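Small wooden rail, mixed hangers — what goes on what?

rungrueang_attic
Posted 22nd September

Got one of those little light wood rails with the tray base. No wardrobe in the box room so it's this or the floor. Hangers are a right mix, pink, orange, beige. Straps keep sliding off. Do I bin the lot and buy matching?

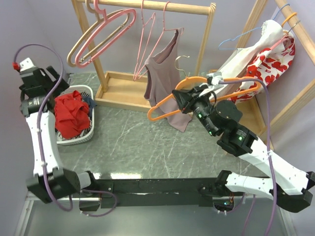 Malte Baumgart
Moderator, Small Spaces board

Don't bin anything yet. Vest tops are fine on plastic if the straps sit well in. Mauve sleeveless one on a pink hanger looks all right to me. Pull the empties off the rail first though, they only tangle.

IntanR
Disagree with Malte, leave empties ON. Otherwise they end up under the bed and you never see them again. I had 66 at one point, all from a Stustum clearance, could find 4.

Malte Baumgart
66!! That's a shop not a bedroom

Ramesh K
Colour code them. Orange for tees, pink for vests, beige for whatever's left. Took me ten minutes and I've stuck to it since April. Stripy stuff I hang at one end so it doesnt get lost in

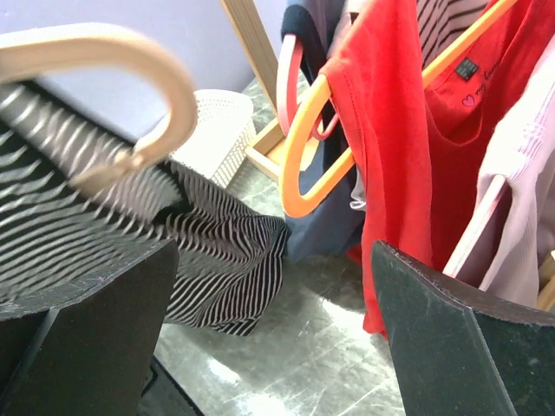
the middle, and long things at the other. Keep a basket near the rail for anything that needs ironing. Mine's full, mind.

friederike_j
Colour coding hangers is daft, sorry. You'll run out of orange in a week and then what. Sort by how often you wear it — done.

Ramesh K
Then I buy more orange?

baltasar
Nobody's said how to get them on without streching the neck. Lay it flat on the table, hanger in from the bottom hem, never shove it down through the collar. Big thick plastic ones are the worst for this. Go one shoulder at a time.

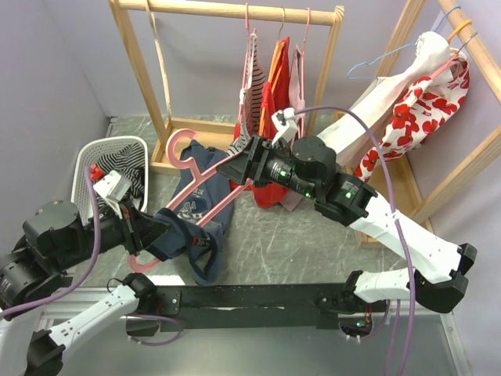

Navy garment and pink hanger on the table

friederike_j
Ok that I agree with. Flat first, everytime.

rungrueang_attic
Right, keeping the hangers. Trying Ramesh's colours, will moan here if it goes wrong. Anyone know if a second rail would fit in a 94 cm alcove?

IntanR
Measure the tray bit at the bottom, not the rail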